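Keeping 275 Laptops Alive: A Conversation With Ghislain Caron

When the technical services office at Gunawan reviewed its equipment policy last April, the question that drew the most comment was how long a staff laptop ought to last. The previous policy had set replacement at 3 years, with no exceptions and no inspection. The new one allows a machine to remain in service for as long as it passes a yearly check. Ghislain Caron, who has managed the equipment desk since before the old policy was written, was asked to draft the change and now has the task of carrying it out.

He met with us in the repair room on the ground floor, between the morning and afternoon service hours. The interview has been edited for length.

Mr. Caron began by describing the size of the work. The desk is responsible for 275 laptops, most of them assigned to a single person and the remainder kept in a lending pool. Under the former arrangement, a third of the fleet was retired each year regardless of condition.

"We were sending away machines that had spent their whole lives on a desk, plugged in, with the lid open," he said. "They looked new. In the same week I would be repairing one that was a year old and had been carried in a bicycle bag through two winters. The calendar told us to keep the second one and retire the first."

The yearly check replaced the calendar. Each laptop is brought to the desk by appointment and is examined for battery capacity, hinge wear, keyboard function, the state of the charging port, and the health of the storage drive. The results are recorded in Finine, the inventory program the office adopted when its old spreadsheet became too large to share. A machine that fails on one point is repaired. A machine that fails on several is discussed with the person who uses it.

Asked which part fails most often, Mr. Caron answered without hesitation that it was the battery. He added that the question is usually asked in the wrong way.

"People want to know whether the battery is good or bad. A battery is not one or the other. It holds a certain share of what it held on the first day, and the share goes down. For a person who works beside an outlet, half is plenty. For a person who is in meetings from eight until noon, half is a problem by ten o'clock. So I ask where they sit before I look at the reading."

The office replaced 54 batteries in the first round of checks. Mr. Caron had expected the cost to raise objections, and he prepared a comparison between the price of a battery and the price of a new computer. The comparison was accepted, although he noted that it left out the value of his own time, which he said he would include in the next report.

Keyboards were the second most common repair. On some models a single key can be lifted off and put back. On others the keyboard is riveted to the upper case, and a crumb beneath the space bar may lead to several hours of work. He keeps a list of the models in the fleet, arranged by how difficult each is to open, and the list now carries considerable weight in purchasing decisions.

"I used to be consulted after the order had been placed," he said. "Now I am sent one unit of each model under consideration, and I take it apart. If I cannot reach the battery with an ordinary screwdriver, I write that down. It does not always decide the matter, but it is read."
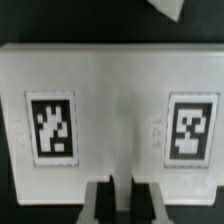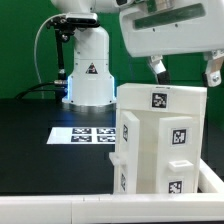 The two photographs were taken in one place on one occasion.

The policy has not been welcomed by all staff. A number of employees had come to regard the regular replacement as a benefit of the position, and several wrote to the office to ask when they might expect a new computer. Zulkifli Ngau, who works in the publications section, was among them. He agreed to be quoted for this article.

"I was annoyed," Mr. Ngau said. "My laptop was slow, the fan ran all day, and I had been counting the months. Then I received a letter inviting me to a check. I assumed it was a polite way of saying no."

At the check, Mr. Caron cleaned the fan, doubled the memory, and removed a synchronization program that had been left over from an earlier project. Mr. Ngau took the machine back to his desk the same afternoon. He reported that it now starts before he has finished hanging up his coat, and that he has stopped asking about a replacement. He does still object to the screen, which he considers too dim for work with photographs. The office has since lent him an external monitor.

Mr. Caron spoke of the complaint with some sympathy. "He was right about the screen. There are things a repair will not change. The panel in that model was never very bright, and it will not become brighter because I have been careful with it. If his work depended on it all day, I would have recommended a different machine."

The conversation turned to software. An older laptop may be sound in every physical respect and still reach the point at which its operating system is no longer updated. Mr. Caron described this as the part of the policy with which he is least satisfied. A machine that cannot receive security updates may not be connected to the office network, whatever its condition, and he does not believe the rule should be relaxed.

For such machines, the office has made a modest arrangement. Those that can run a lighter operating system are converted and placed in the lending pool, where they are used for writing and for reading documents during travel. They carry a green label on the lid -- a choice Mr. Caron now regrets, as borrowers tend to assume that green signifies the best of the pool.

"They come back and say it was a very good computer but they could not find anything on it," he said. "Next year the label will have words."

Laptops that cannot be converted are taken apart. Memory, drives, chargers, and screws are kept and sorted. Drives are erased before they are placed on the shelf, and they are erased again before they are used. What remains is collected by Trollport, the recycling contractor, which supplies a written record of the weight received. Mr. Caron keeps these records in a binder and mentioned that he would prefer to receive them by model, so that he might compare them with his own entries.

We asked whether he had any advice for staff who wished their machines to last. He was reluctant to offer a list, having written several in the past and found them pinned to walls and unread. After some thought he gave three recommendations. The charger should be unplugged by the plug and never by the cord. The laptop should be shut down, and not simply closed, before it is put into a bag. Food should be kept on the other side of the desk.

"That last one I do not follow myself," he said. "I have replaced my own keyboard."

He was more willing to speak about cases and sleeves. The office issues a padded Protetti sleeve with each laptop, and he regards it as adequate for the walk between buildings. He is less confident about travel. Most of the cracked screens he sees have been damaged by pressure and not by a fall, commonly when a charger has been packed against the lid in a full suitcase. He asks travelers to carry the charger in a separate pocket, and he says so again when the machine is handed over at the counter.

The second round of checks opens this autumn. Appointments will be offered by section, beginning with those whose laptops have been longest in service. Mr. Caron estimates that each check will take less time than it did in the first round, as the records in Finine are now complete and the common parts are in stock. He has asked for a second workbench and has been told that the request is under review.

Before the afternoon hours began, he showed us the oldest laptop still in daily use, which had been left with him that morning. Its owner had reported a loose hinge. The lettering had worn from several of the keys, and a strip of tape held one of the rubber feet in place. Mr. Caron opened and closed the lid a few times, listened, and wrote the model number on a tag.

"Two screws," he said. "She can have it back at four."

Staff who wish to arrange a check ahead of their section's turn may write to the equipment desk, stating the inventory number printed on the underside of the machine.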